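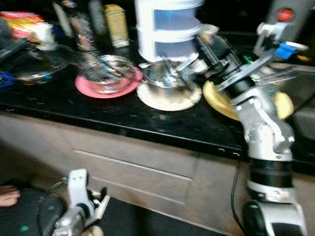 Lay out the plates before you start cooking, one for each part of the meal. Put them along the back half of the worktop so the front stays clear for chopping. A glass bowl on a pink plate and a steel bowl on a cream one are easy to tell apart when you're busy. Keep a utensil in each bowl and wipe the worktop last.

Comments (2)

Araba Nartey
I use old saucers under mine. Works fine.

Wayne Tunstall
Do you warm the plates first?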